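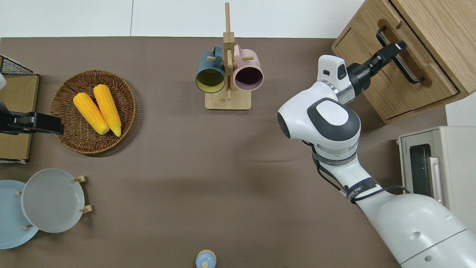 Corn in the basket, mugs on the tree, plates in the rack.

Thu 25 March

Up early and did the kitchen things before anything else. I have been putting it off since February, when the last of the boxes from Clundcombe got opened and everything went wherever there was a gap. Most of it stayed in the gap.

The mug tree is what I started with. It had been on the windowsill behind the bread, and I never used it there because I had to move the bread first. It stands well back on the brown table now. I hung up the teal mug and the pink one and left the other pegs free. The rest of the mugs can live in the cupboard. I only ever wash the same ones anyway.

Then the plates. The blue one and the grayish one go in the wooden rack at the left corner. I like them standing up. Stacked, the gray one always ended up on the bottom and I would forget I had it. The rack is from Devach, bought the summer the shop was closing, and one of the pegs used to come out when you lifted it. I glued it last week and it seems to have taken.

The corn was from Ďurica's stall. Two ears, $2, and I didn't need more than that. I put them in the round wicker basket because the fruit bowl is still at Lenka Šimko's house from her birthday. She rang at lunch and I forgot to ask for it again. She wanted to know if I was coming on Saturday and I said yes, if the bus is running. She says the 34 is back on its old route past the library. I'll believe it when I'm on it.

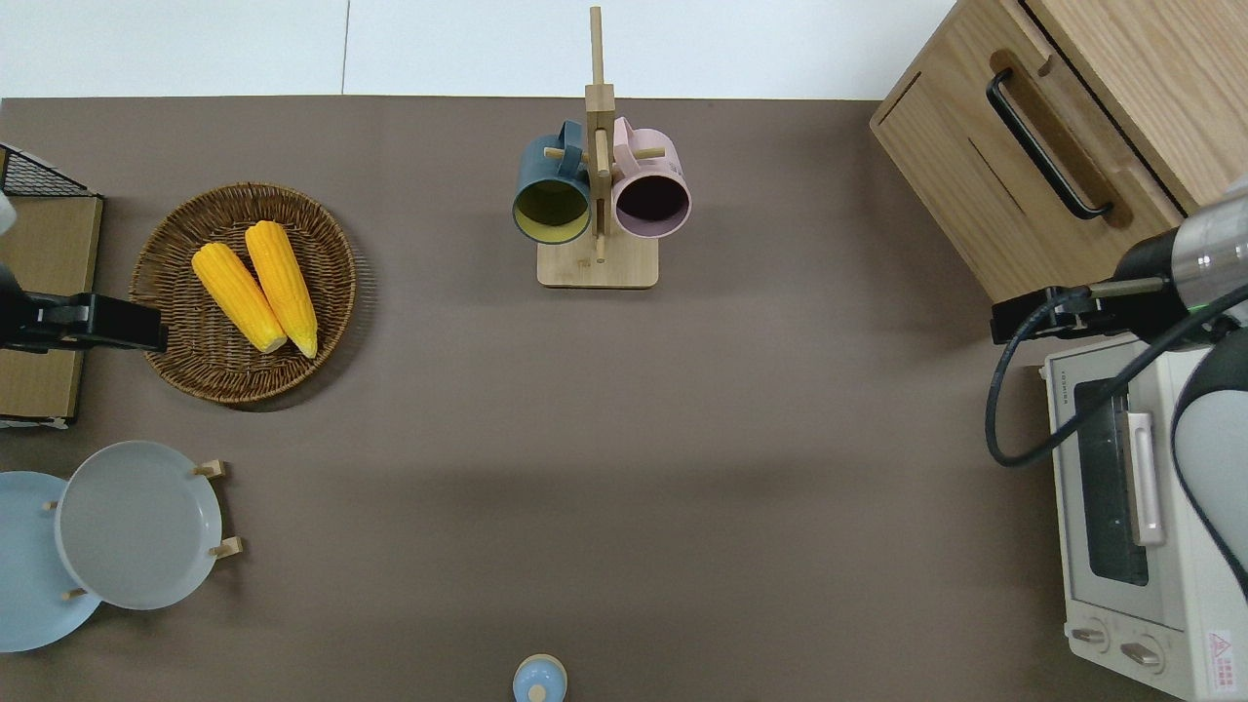
After lunch I went over where the toaster oven should go. I had thought of the shelf by the door, but the cord would have to cross the doorway and I'd trip on it within a day. To the right of the table is better, by the cabinet with the black handle. It's across the table from the plates, but I can get things out and set them down without walking. The glass door needs a proper clean along the bottom and I didn't get to it. Need more baking soda.

The little light blue jar with the lid stays at the front for now. I keep meaning to use it for salt. Mom kept buttons in hers, and I still half expect to hear them when I pick it up.

Looked in the Gondeo catalog for a second basket, a smaller one for onions and garlic. They want more for the small size than I paid for the big one. Left it. There may be one in the hall closet under the scarves, and I'll look tomorrow if I remember.

Swept the floor. Wrote the list: baking soda, butter, light bulb for the stairs, stamps. The post office shuts early on Fridays so stamps have to be first.

Supper will be the corn with butter and whatever is left of the ham. Rain forecast overnight. I brought the towels in and shut the back window, which still sticks at the top left corner.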